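Rudanside Picture Framing and Hanging: Frequently Asked Questions

Last updated Friday, May 29, 2026

Do I need an appointment?

Not for small jobs. Walk in with your print, photo or canvas and someone at the counter will measure it and write up a quote. For anything longer than 200 cm on one side, please call first so we can clear the big table.

How long does framing take?

Most orders are ready in 13 working days. Oval frames and hand-gilded finishes take longer, and we will give you a date when you order. From October until the holidays we are slower, and the last day for gift orders is posted at the counter.

What is the difference between your frame lines?

Farkunier is our standard wood molding. It comes in narrow profiles and takes stain well. Conico is aluminum, lighter, and the better pick for posters. Abou Jaoude is a deep box profile for medals, textiles and other things that need space behind the glass.

Should a small picture have a wide frame?

It depends on what you want from it. A thin dark frame suits a small picture on a plain wall where nothing else is competing with it. A wide mat with a thin frame gives you more size without much more weight. 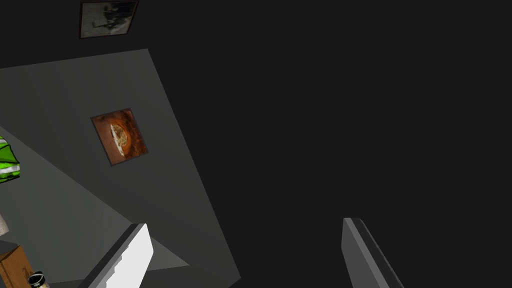
Small picture in a thin dark brown frame.

How high should I hang it?

Put the center of the picture at eye level for an adult who is standing. Over a sofa or sideboard, go by the furniture instead and leave a hand's width or two between the top of it and the bottom of the frame. In a hallway you can go a little higher.

Do you hang pictures at customers' homes?

Yes, within the city limits. The visit fee is $171 and covers up to 2 hours, including hooks and wire. Hye-jin Choo schedules the visits. Tell her what your walls are made of when you book. Brick and concrete need a different drill, and we don't keep it in the van.

Can you frame things that aren't flat?

Usually. We have boxed baby shoes, fishing flies, a christening gown and a set of keys. Bring the object in, even if you think it won't work.
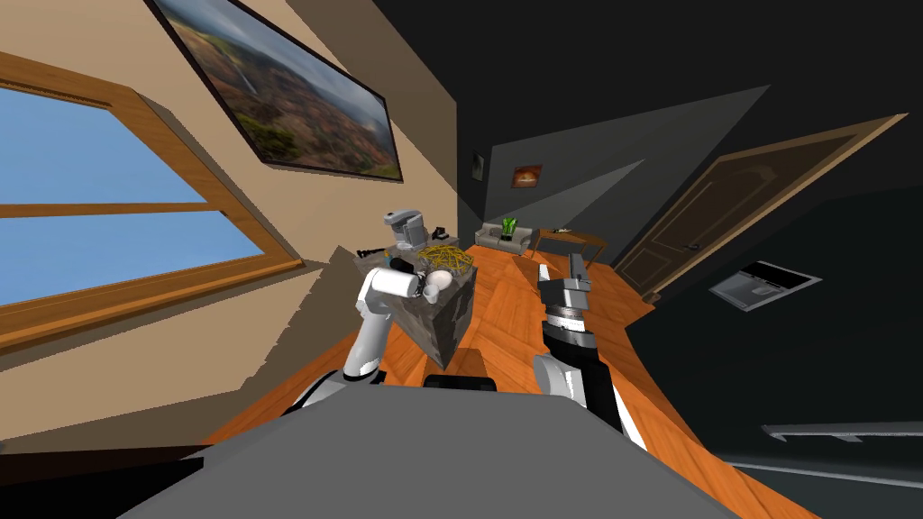 Depth is what drives the price on these. The box has to clear the highest point of the object by a finger's width, and deeper molding costs more per foot. Fragile pieces are stitched or pinned to the backing. We don't use glue on anything you might want to take out later.

Is the non-glare glass worth it?

If the picture faces a window, yes. In a dim room most people can't tell. Ask to see the sample panes and hold them over your own piece before you decide.

Can I reuse an old frame?

Yes, if the corners are sound. We can re-join loose corners, replace the glass and cut a new mat. We don't strip paint.

What if I don't like it?

Tell us when you pick it up. Mats can be changed for the cost of the board. Cut molding can't be returned.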